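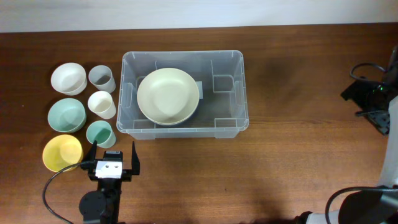
Another letter from Trernbridge Water came in the April mail, and this one says the softener rental will "pay for itself" inside 2 years. I don't buy it. The letter claims hard water is wrecking my dishes, so I took a good look at mine: the yellow bowl, the mint-green one and the white one, plus the three cups next to them. I've washed them in plain tap water for years and I'm fond of every one. If this is ruin, I can live with it.

The rental comes to around 160 dollars a quarter. Salt is extra, which I found in the small print on the back. The figure they use for savings is 1077 dollars, and I can't get anywhere near it. Half of it seems to be soap. Who spends that on soap?

Called the Skaritz office at lunch and asked what the hardness reading was for my street. The woman didn't have one for my street. She had one for "the area," which includes Illetti and everything out to the quarry, and they're on wells out there. Asked if she'd mail me the test. She said a technician could bring it. I bet he could.

My neighbor signed up last fall and swears her hair is softer. Maybe so. She also changed shampoo.

The hardware store on Pastor Street sells test strips. I'll get a pack tomorrow, do the kitchen tap and the outside one, and write down both numbers before I open any more mail from these people. Kettle needs descaling, I'll give them that much. Vinegar is under the sink.

Home > Diary > House

2 comments | 0 shares

This site uses cookies. By continuing to browse you accept our use of cookies.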